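Can a machine put my bowls away yet?

I hate emptying the dishwasher. I have hated it since I was tall enough to reach the cupboard, and I say this as a person who cheerfully irons. So when the open day at Hesska came up in September I put my name down before I'd even worked out where I was going to park (badly, as it happens, next to a skip).

If you haven't been following along, this blog is mostly about my kitchen and the wars I wage in it. But every couple of months somebody sends me a clip of a robot folding a towel and writes "your dream has come true!!" underneath, and I get my hopes up, and then I notice the clip has been sped up. I wanted to stand next to one of these things at normal speed and see for myself.

The short version is that I'm still emptying my own dishwasher. The long version has buckets and bowls in it.

Hesska is one big room on the edge of Nemcombe with a hard gray floor and a lot of cable. You stand around a table with the other visitors and try not to lean on anything. I had pictured a sort of butler, I think, something with shoulders. What you get is a pair of black arms, and at the end of each arm two fingers. No thumb, no palm, no wrist the way you and I think of a wrist. Two fingers that open and close, and with those they're supposed to take on the housework.

Try it at home, by the way. Hold your pointer finger and thumb out stiff like a crab and go clear the table. I did this the night before and got as far as a mug. The trick is rims. Anything with a rim you can pinch, you can shift, so bowls and buckets are the place to begin and a wet dinner plate lying flat on the counter is a nightmare.
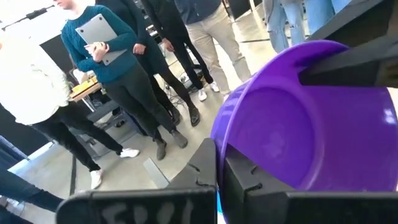
Sandrine asked if the fingers could tell how hard they were squeezing, which was the best question of the afternoon and I was jealous I hadn't thought of it. We got a long answer. The part I held on to is that squeezing is easy and knowing when to stop is the hard bit, and that a lot of grippers get by on soft, forgiving objects. Plastic gives a little. My grandmother's gravy boat does not give at all.

I've thought about that a lot since, mostly with my hands in the sink. When I pick up a glass I don't decide anything. My hand has already noticed it's slippery and tightened up before I've finished my sentence. All that noticing has to come from somewhere if you're a machine, and most of it comes from looking. So then you need good eyes as well, and you need them in the right place, and your own arm keeps getting in the way of the thing you're trying to look at. (Same as me icing a cake, come to think of it.)

Anyway, bowls! Blue, green and purple plastic ones, the kind you'd buy for a picnic, spread over a very nice butcher-block top that I would happily have in my own house. Sorting and stacking is such a dull little chore that you'd think it would have been solved years ago. It's the chore I'd give away first. I have more mixing bowls than any household needs and they live in one tower, and the one I want is always at the bottom. 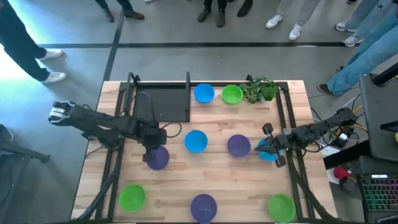 My five-year-old could do that in 10 seconds, Iason Vlachopoulos wrote when I put a few lines about the visit in the group chat. Fair enough, Iason, but would he? Mine could too at that age and I never once saw it happen without a bribe. And I do think the comparison is a bit mean. A five-year-old has had five years of dropping things off a high chair to learn from, every day, with a parent picking them up again. These arms have to get their practice in somehow as well.

What I'd ask for is something slower and duller. I don't care if it takes 80 minutes. I'm asleep! Let it take all night over 16 bowls as long as it's quiet and they're in the cupboard by breakfast. I never see speed written about from that side. Everyone wants to know whether the robot is as quick as a person, and my washing machine is far slower than scrubbing a shirt by hand and I wouldn't give it up for anything.

The shop floor people have a different sum to do, of course. My friend Rosine Bouvier packs kitchenware at Clenance and she says slow is no good to her at all, there's a truck waiting. On the other hand the stuff on her line is all the same. She can see 200 identical tubs before lunch, and a machine that has learned one of them has learned the lot. My cupboards are the opposite – one of everything, half of it chipped, and a lid that fits nothing but that I can't throw out.

So if you ask me which comes first, it's her place and then mine, by a good long way.

The other thing I keep chewing on is how much depends on seeing properly. A person with soap in one eye still finds the tap. You feel along the edge of the counter, you remember where you left the sponge, you muddle through. Take the view away from a machine that mostly works by looking and I'm not sure what it has left to go on.

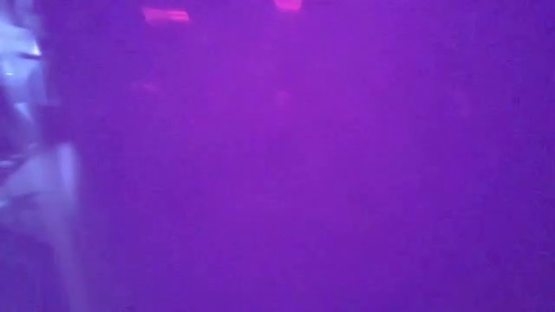 Steam would finish it off, according to Jean Paterson, and I laughed, but then I opened my dishwasher a minute too early that evening and my glasses fogged right over and I thought, oh, Jean has a point. A kitchen is a horrible place to see in. There's steam, there's shiny steel, there's a window with the sun coming straight through it at six o'clock, there are clear glasses standing in front of other clear glasses. I manage it because I've lived with it for years and because I swear at it.

I would go back, though, and if they ever want somebody's real and disgraceful bowl cupboard to practice on they can have mine for as long as they like. Next week it's back to normal here with the plum jam, including the batch that didn't set.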